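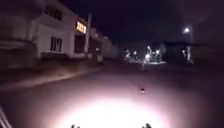 Laltance Night Patrol Unit - Product Notice and Support Information

The Laltance is an outdoor patrol robot supplied by Mernbridge for use on streets, yards and loading areas after dark. It travels on its own along a stored route and carries a forward lamp for close-range lighting. This page covers a fault in the detection of small objects on the road, the units affected, and the steps operators must take until the repair has been made.

Nature of the fault

In November, a customer reported that a Laltance unit had driven over a loose object on a paved road without slowing down. The left drive wheel was damaged and the unit stopped across the lane. No person was hurt. The unit was returned to our Besson service center for inspection.

Testing there showed that the obstacle system may fail to register low, dark objects lying just past the brightest part of the lamp beam. At full power, the pool of light on the road directly ahead can become so bright that the forward camera lowers its exposure. Objects at the upper rim of the pool, such as a stone or a small piece of debris, then have too little contrast to trigger a stop. Street lights in the distance can add to the effect. Detection of people, vehicles and curbs was tested under the same conditions and met the product specification.

Units affected

Units running control software version 8 with the standard 775 lamp module are affected. The version number is shown on the start screen of the operator tablet. Units fitted with the Zalta wide-beam lamp are not affected, as that lamp spreads its light more evenly and does not produce the same bright center.

Required action

Operators of affected units must do the following before the next night route:

Set the lamp to level 2 in the Lighting menu.
Set the top travel speed to 4 km/h.
Walk the route and clear loose objects from the roadway.
Check the front bumper and both drive wheels for damage after each run.

Units must not be used on public roads at night at lamp levels above 2. If a unit strikes an object, press the red stop button, move the unit off the roadway by hand and keep it out of service until the wheels have been checked. Do not clear the event log - our engineers will need it.

Repair

Software version 9 corrects the exposure setting and adds a second check of the area beyond the beam. It is supplied free of charge and may be installed by the customer over a wired connection. Customers who prefer a service visit may request one under the standard support agreement. Once the update is in place, the limits on lamp level and speed no longer apply.

Contact

Technical questions should be sent to Iwona Stępień, Product Safety, Mernbridge. Requests for service visits and replacement wheels are handled by Katherine Nina, Customer Support. Please have the unit serial number ready.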